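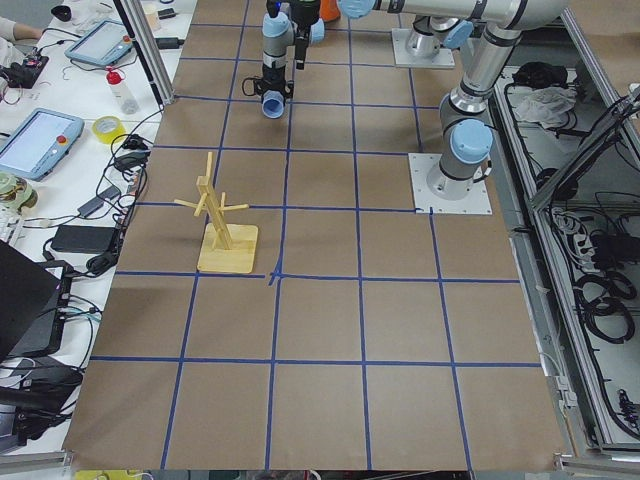
The two-arm table in the Prullungate lab, with the peg stand on the grid.

Two-arm table: what we know about the December stop

Several people have asked why the cup and stand work was on hold over the holidays, so this item sets out what happened and what has changed. It replaces the short notice that went out by email.

On a Thursday afternoon in December, during a run of the cup task, the two arms on the shared table touched. Contact was between the elbow of one arm and the gripper mount of the other. Both controllers went into protective stop. Girish Jaiswal was at the bench and pressed the emergency stop on the nearer pendant. Renu Bhatia was also in the room, at the far end, and wasn't near the table. There were no injuries. Damage came to one bent gripper finger and a scuffed joint cap.

The run was number 689 of the series. The 300 runs before it had gone through without a single stop of any kind, and that is part of why it took a while to work out the cause.

What went wrong

The arms share the middle of the table. Our software, Kerkix, keeps a zone around each arm and holds one back when the other is inside the overlap. The zones are worked out from the base positions stored in a setup file. That morning one of the base plates had been taken off and put back to get at a cable underneath. It went back 15 millimeters from where it had been. The setup file wasn't updated, and the arm kept reporting that it was where it used to be.

Fifteen millimeters doesn't sound like much. The margin between the zones had been cut down in the fall, though, to let both grippers reach the same row of the grid, and with the longer fingers fitted there was almost nothing left over. Shalini Kandpal replayed the logs with the corrected base position and got the same contact at the same joint, so we're satisfied that this is the cause.

There was a second problem, and it worries us more. When Girish pressed the stop, only the arm wired to that pendant was covered. The other arm had already stopped on its own, so it made no difference on the day. But if it had still been moving, it would have kept going until somebody reached the second pendant. The two stop circuits were supposed to be linked when the second arm was installed. The link cable was found in its bag in the Semwal cabinet, never fitted. The installation checklist has that line ticked. Ashok Grewal has gone back over the rest of the list item by item, and found no other lines that were wrong.

The tape grid

The blue tape on the paper is there for people placing objects by hand, and it was laid by hand. It's fine for putting a cup down in the right cell. It is no good for lining up a base plate, and that is how the plate was put back. Some of the lines wander by more than the error we're talking about. Please don't measure anything from the tape.

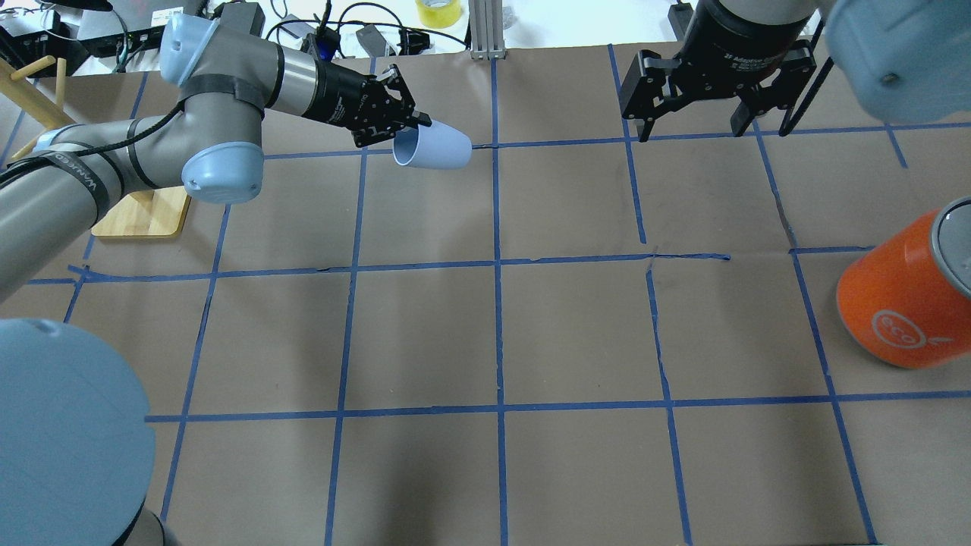
Reaching in is the other habit we need to break. Once the cup is in the gripper and clear of the paper, it's tempting to lean over and straighten something on the other side while the arm is holding still. A paused arm is still a live arm — it may be waiting for its turn in the shared zone, and it'll move as soon as the zone clears. Kerkix gives no sound when that happens. Kusum Joshi has asked Juslow, who look after the software for us, for a tone before any restart from a hold. They've said yes but haven't given a date.

What has changed

The link cable is in. Either pendant now stops both arms, and this has been tested from each side with the arms moving slowly and at normal task speed.

The base plates are now located by dowel pins. If a plate comes off for any reason, the setup file is locked until someone runs the touch-off routine and a second person signs the sheet.

The zone margin is back to 78 millimeters. The row of cells nearest the middle can be reached by one arm at a time only. This makes the handover slower, and a few of the older task scripts will fail with a zone error. Shalini has a list of which ones. Please don't edit the margin to get around it.

Both pendants get a stop test at the start of each day before anything else runs. The sheet is clipped to the workbench.

Still open

We don't yet have a replacement for the scuffed joint cap. The arm is safe to use without it being changed, but tell Ashok if you see the mark getting worse or any grease around the seam.

Anyone who was trained on the table before the stop needs to do the short refresher again. The first session is in the lab on Jan 22, 2020, at ten, and takes under an hour. Put your name on the list by the door, or send a note to Renu if you can't make that one.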